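Why I've stopped trusting the average

I've been reading robot learning papers in my lunch breaks for years now, and I have a grumble. It's the success rate. One number, usually sitting in bold in the last column of a table, and we all nod at it and move on to the next paper.

The one that set me off was the toy sorting work from the Terno group. The headline result is 90 per cent, learned from 262 demonstrations, and I was properly impressed (I still am, a bit!). Then I got to the appendix, where they split the trials up by which box the toy was meant to go in, and the whole thing looked different. The top and bottom boxes were close to perfect. The middle one was where nearly all the failures lived, and the average had smoothed them over so nicely that you'd never have guessed.

I don't think anyone was hiding anything. They printed the split, after all, and plenty of groups don't bother. But a reader in a hurry takes away the bold number, and so does whoever decides to build on it next.
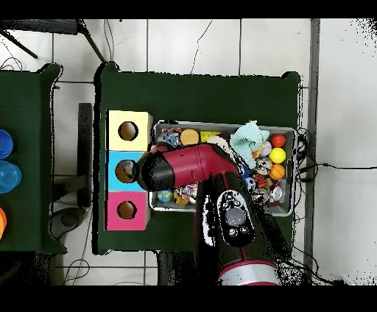 The arm at the blue box, with the tray of toys beside the stack.

Look at what's being asked of the thing. A knitted cloth and a hard shiny ball are hardly the same job, and neither is a hole at the top of a stack and a hole halfway down it. Lump them all together and you're averaging over five or six different problems, some of them easy – and if your test set happens to lean towards the easy ones, well, lucky you.

The Vellau people do this better, I think. They run 10 trials for every pairing of object and target and print the lot as a big ugly grid. It takes up most of a page and it's a pain to read on a phone, but I learned more from that grid than from the text around it. You could see straight away that soft things were the trouble, wherever they were going.

People will say 10 trials is too few to mean much, and fair enough, it is thin. I'd still take a thin grid over one fat number. Put the average in the abstract if you must, just give me the grid in the main paper, before the references.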